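Piltville sign teen winger after 11-day trial

Piltville have handed a one-year deal to Mererid Kemeys, 18, who spent 11 days on trial with the club in June. She played 63 minutes in total. 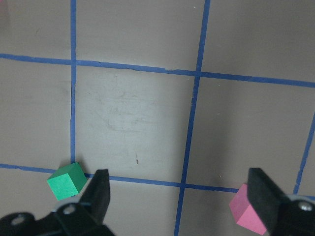 Is that enough to judge a player?

Coach Elżbieta Wilczyńska thinks so. "I saw what I needed," she told reporters, without saying what that was.

The club calls Kemeys a long-term project - a phrase it also used for its last two wingers, both now gone.

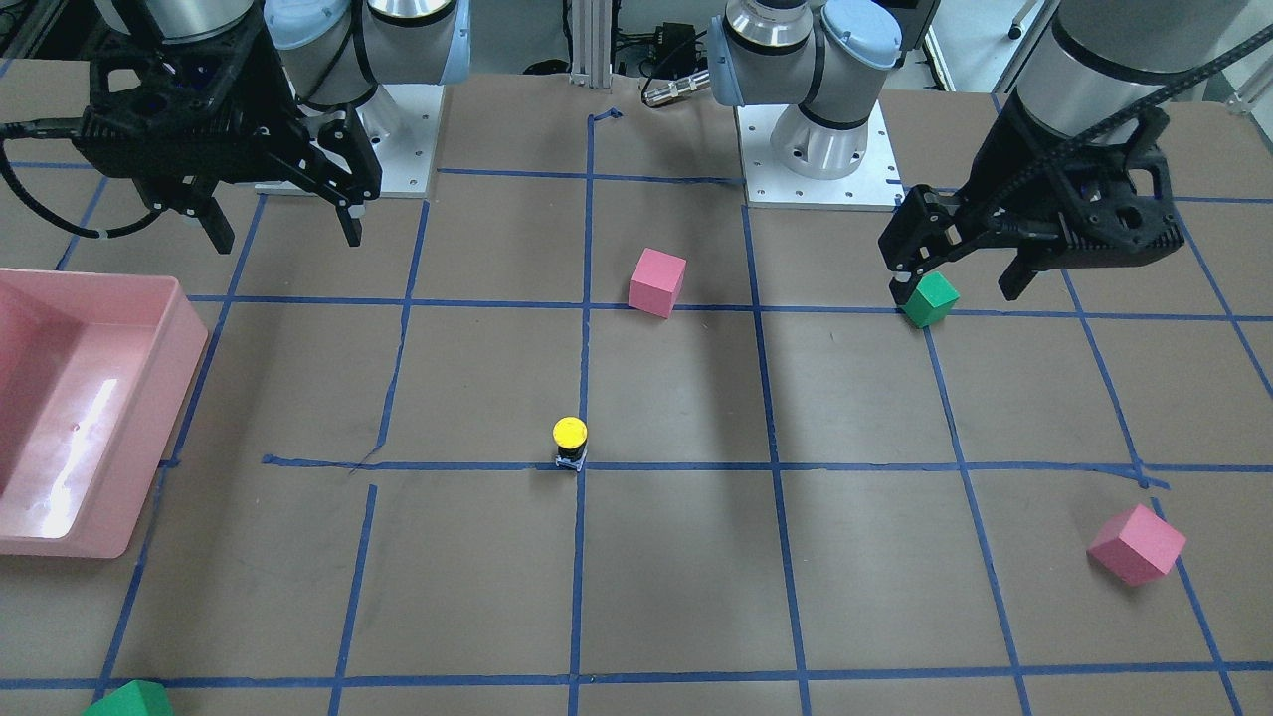
Her pay has not been released. Nor has the length of the club's option. 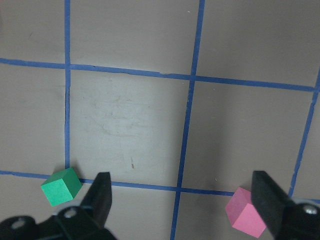

What comes next

Kemeys could debut at the Stadik, where around 200 people watched the last home game. Season tickets are still on sale. 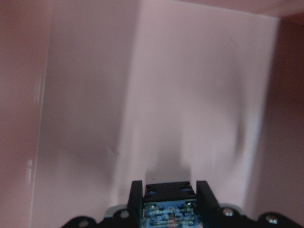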